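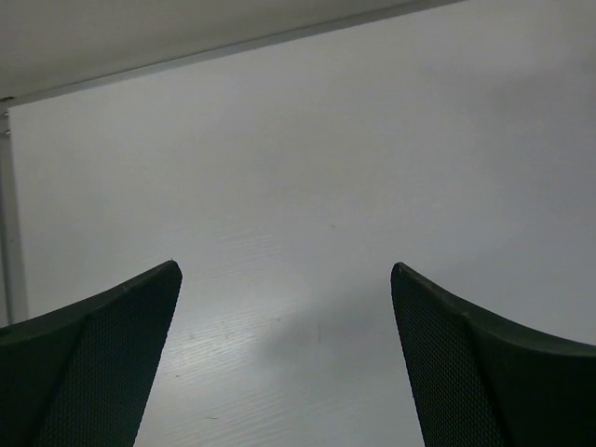 Photo: Eilidh Pollock / Altirholm workshop pages

Looking after gripper pads and the table beneath them

Last revised 21/07/2025

These notes cover the two-arm folding cell on bench Driltow. They apply to the soft textured pads on the inner faces of the fingers, the cable runs and the white top. Arm calibration is on a separate page.

Before starting

Park both arms, open the grippers fully and switch off at the wall. The software stop leaves the finger motors holding, and a held finger will wear the pad edge if you push a cloth against it. Wait 70 seconds for the supply to drain before touching any connector.

Cleaning the pads

Textured pads hold lint in the pattern and lose grip well before they look dirty. Brush along the length of the pad with a dry nylon toothbrush, tip to root. Follow with a lint-free cloth dampened with plain water. Do not use washing-up liquid, which leaves a film, or solvent, which lifts the pad at the seam with the outer shell. Run a fingernail along that seam. If it catches, the pad is coming away and should be changed before the next session.

We change pads at 600 hours regardless. The last pair went at 961 because the spares from Gosselin were late, and by then the left arm was dropping tea towels at the corner.

Changing a pad

Back out the small screw at the root of the finger and slide the pad towards you. Scrape off old adhesive with a plastic card. Fit the new pad dry first and close the gripper slowly by hand to check that the tips meet square. If one tip arrives early, the pad is not seated. Adhesive goes on the back half only. Leave overnight.

The log number for the current set is 3665. Write the new one on the sheet inside the Hestine drawer and cross out the old one.

The table top

Small marks on the white surface do no harm to the arms but they confuse the corner finder, which can take a dark speck for a bit of print. Wipe the top with a damp microfibre cloth at the start of each day. Specks that stay put after wiping come off with a pencil rubber. Scratches do not come off. Note their position so that they can be masked.

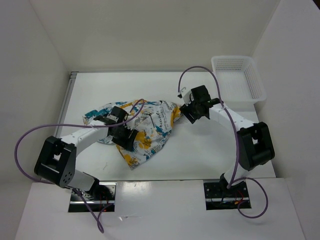

Cable slack is the usual cause of a wandering fold. Each cable needs enough length to let the wrist turn through its full range, and no more than that at the base. The purple ones are left in a high arch over the right forearm and a wide sweep out to the left of the other arm, with the surplus looped down at the front ledge. Keep the loops forward of the table edge when setting up. Move each arm by hand to its furthest reach and watch the loop: it should open out without going tight. If it drags on the cloth, take up slack at the base and leave the wrist end alone.

Check the connectors at the base while you are there. Red wires should be seated fully, with no bare copper showing. Tug each one lightly.

Test cloths

Use a printed cotton cloth for the first run after any work on the pads. A plain white one against a white top gives poor edges and you will end up chasing a fault in the wrong place. Wash test cloths without softener. Put the basket back in the rear right corner, as the drop position is fixed.

Annual job

Each October, take the fingers off completely, clean the pivots and regrease sparingly. Wipe away anything that squeezes out. Grease on a pad means a new pad.

Corrections to Eilidh Pollock.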